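Muko cell, simulated: setup and upkeep notes
Maintained by Delia Leiva and Mihret Sisay. Last edited 22 January 2025.

Muko is the one-arm assembly cell in the Clorton set. Everything in these files is rendered. The arm bolts to a green base plate on the work table, and the small furniture goes on the green mat beside it.
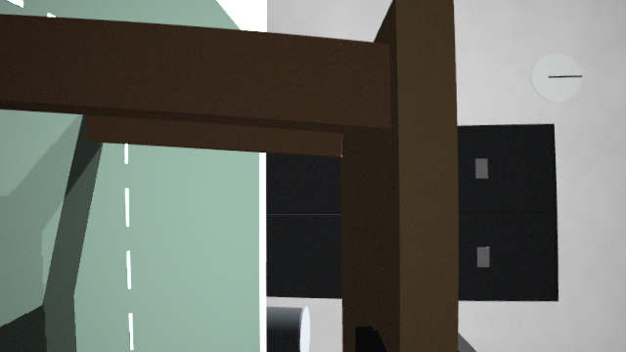 Camera views

Each episode is stored from more than one viewpoint. Check every stream after moving a camera, then save the poses to the cell file. Old poses are kept under Derik and should not be edited.

Placing the parts

Keep the small wooden table on the mat, in the area marked with white dashes. Run the reset script before each batch of 40 episodes. If the arm stops short of its home pose, reload the joint limits and run the reset again. Contact settings changed in May, so files saved before then need the Bravo converter.
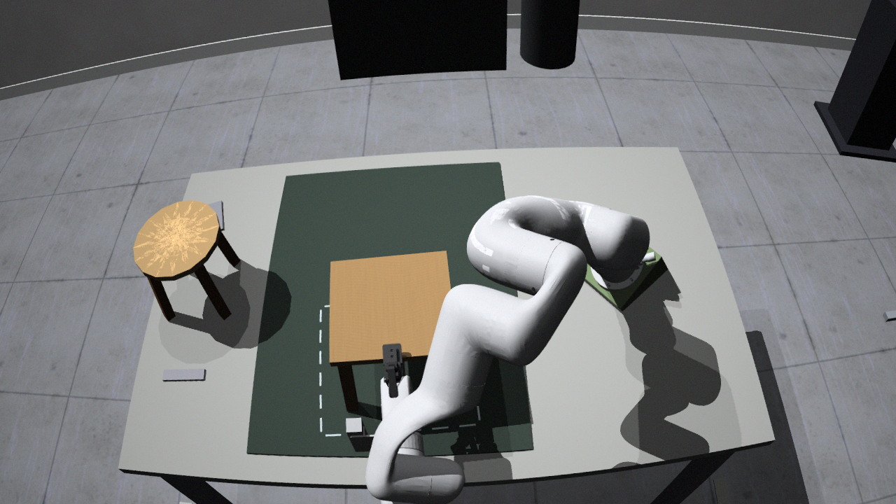
Can I change the gripper without rebuilding the cell?
Swap the gripper file, update the tool offset, and run 10 test grasps before recording.

Known issues
Shadows flicker at the lowest render setting. Episode 53 has no joint log.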